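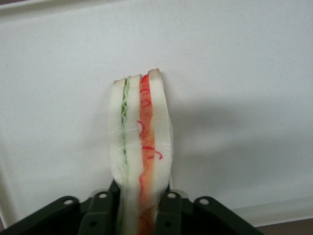 Foam sandwich in the gripper, Pludthorpe workshop, open day.

Quick write-up before I forget it all. Went over to the shared workshop in Pludthorpe for the open day, 29 April 2018. Rain the whole drive. Parking is behind the tile place, NOT the lot with the chain, I got yelled at.

Main thing I wanted to see was the shop counter build. Two arms over a table, snacks and drinks all around the edges, cream tray in the middle where the order is supposed to end up. They call it Pylypenko. No idea why, asked, got a shrug. It's been on the same bench 268 days according to the whiteboard by the door, and the whiteboard also says DO NOT MOVE THE TABLE, underlined.

Why a sandwich? Because it's soft. Bottles they say are easy, you close until you hit something hard and stop. Foam just keeps giving. Squeeze too much and it folds, too little and it slides out when the arm swings. I must have stood there half an hour and could of stayed longer. The fingers pinch it low down at the base, layers running up and down, and there's a clear band around the middle to keep the bread and the filling together. Good trick, stealing that.

Stuff I wrote down:

Closing speed matters more than force. They had it the other way around for months.

Tape on the finger pads — tried it, took it off, tried another kind, took that off too. Plain for now.

Cable routing is a mess and they know it. Everything goes out the back to the racks. One connector in the wrong place and you lose an arm for the afternoon.

Power supplies are from Adeck, bought used. Loud fans. You have to lean in to hear anybody.

The baskets were a suprise. I figured a wicker basket would be the easy part, big round opening, how hard can it be. But the rim is higher than you think and the gripper has to come in pretty much straight down or it catches. Same deal with the sandwich wedges, they settle at whatever angle they like and the arm has to deal with it. The stepped stand for the candy bars and little boxes is going to be its own project, clear plastic, cameras don't love it. They're starting on that in May. 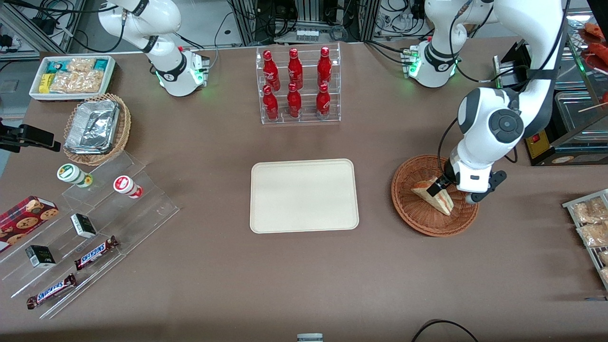 Movetti, who read my draft, thinks the basket should just go: put the wedges on a flat rack all facing one way and half the trouble disappears, and a real counter would do it like that anyhow. Maybe. I kind of like that they left it hard.

Other corners of the shop, fast. Laser cutter down, waiting on a tube. 2 lathes, one with a sign-up sheet, one with a tarp. A very nice drill press. Coffee was free and tasted like it.

If you go — wear layers, heat is only on at the front end. Bring cash for the parts bin, I got 6 bearings and a bag of standoffs for less than lunch. Next open day not set yet, check the door.

Need to try the slow close on my own gripper this week. Mine still crushes everything.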